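Open workshop at Triklow, November 3, 2018

The Triklow shared workshop opens its doors twice a year, and I went for the free parking. It sits behind the Herkier tile warehouse, up a staircase that 11 visitors and one stroller were trying to use in both directions.

Most of the benches had drones on them. I walked past those to the corner where the Kaplan arm lives, a home build that began in January on a kitchen table and moved here when the kitchen objected. The project for the day was coffee. The spoon gets a stand of its own, two little wooden blocks, one of them notched for the handle, and the arm works between that and the mug.
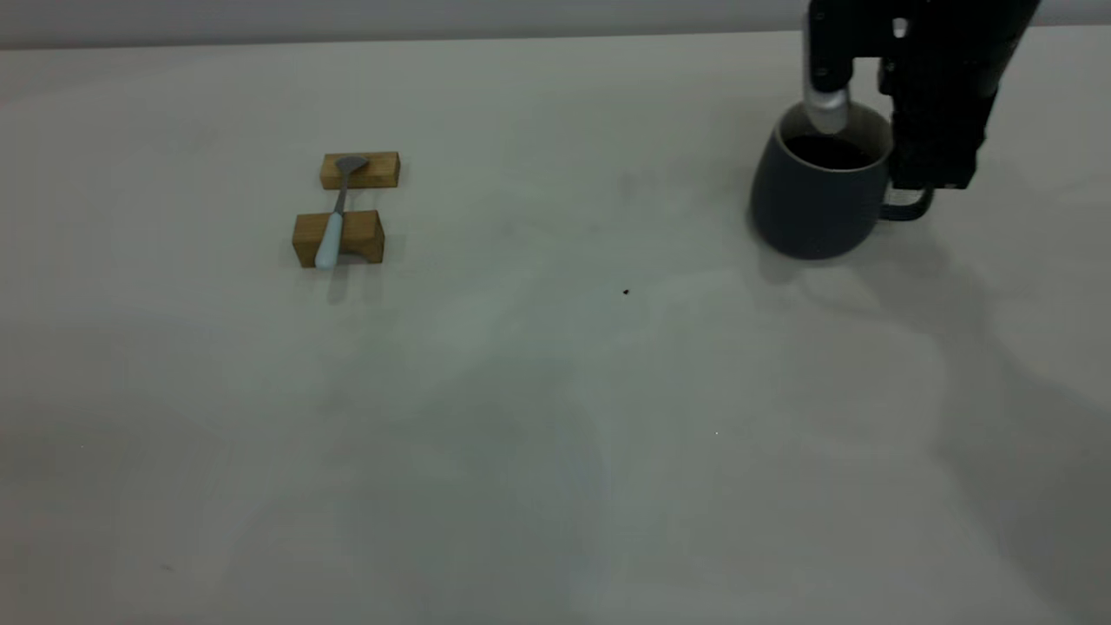 Another visitor said over my shoulder that anyone with more than 2,000 lines of code and no sugar bowl had started at the wrong end. The builders took this well. Sugar is planned for version 3.

I asked about the joints and got a long answer about backlash, most of which I nodded through. The motors came secondhand from Kasadham, and two had to go back.

Tea downstairs was poured by hand. Next open day is in spring, and the stroller people should go early.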